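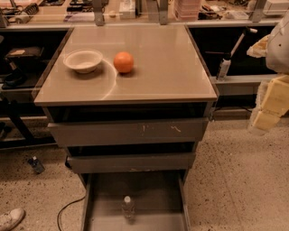
How long does it take for a student club to teach a robot to tidy up one small cabinet?

For us it took most of one semester, with two evenings every week, and the robot is still slow.

I get this question often from my family, so I want to write down how it went. Our club has five regular members this year. So-yul Ok takes care of the arm, Benedek Fekete writes the part which decides where to go next, and Mayuree Nuchit and I do the data. Lilla Dudás joined in December and she does everything that the rest of us forgot. We call our project Clistach. The name means nothing, it was free in the list of the university server and we took it.

The task comes from the competition called Brista. The rules are two pages long. There is a cabinet with drawers, and there are everyday objects. The robot has to put a fruit into a bowl, put a bottle into the open bottom drawer or take it out again, and at the end close the drawer. The judges choose the order, and the team hears it only when the time starts. Every run can last 90 seconds at most.

I believed in the beginning that the bottle would be the hardest. It is clear plastic, and I had read that transparent things are difficult for depth cameras. It was difficult, but we expected it, so we prepared for it. The orange gave us more trouble. On a shiny surface a round fruit rolls away if the fingers touch it a little too early, and then the robot goes to the place where the orange was before. In our first full evening we tried 55 times and I wrote each result in a notebook. I will not tell the number of good ones. Benedek knows it and he reminds me.

The shiny top has also another problem. The light of the room makes a long bright line on it, and the first version of our model liked this line very much. It thought this was the edge of the bowl. Mayuree proposed to collect more examples with the lamps in different combinations, and with the cabinet turned a little each time. We recorded like this for three weeks. It was boring work, but I learned more from it than from my course on vision, where all the pictures are already clean.

So-yul had a different fight, with the low drawer. The arm must reach down far, and the wrist comes close to the front of the upper drawers. There are some small scratches on the gray front and we have a long discussion whose version of the code made which one. She moved the starting position of the base back by 19 centimeters and after that it went better, only now the bottle is farther than we like. We are still searching for a good middle.

Our supervisor, Rozália Kovács, came to see us one evening at seven and watched four runs without speaking. After this she asked why the robot always waits before it closes the drawer. We had no answer. Lilla looked in the code and found a pause which Benedek had put there for testing – it was there already for more than a month. We removed it and each run became shorter by several seconds.

The next thing we want to change is the grip. Now the fingers close with the same force for the orange and for the bottle, and the bottle makes a terrible sound. There is a student from the Gasard team who wrote about soft finger pads on their page, and I sent him a message with my questions. If he answers, I will write here what we tried. Before this I have to label the rest of the recordings from last week, and Mayuree is already waiting for my half.

Filed under: Student Life, Robotics Club

This site uses cookies to remember your preferences. By continuing to browse you agree to our use of cookies. Accept | Read more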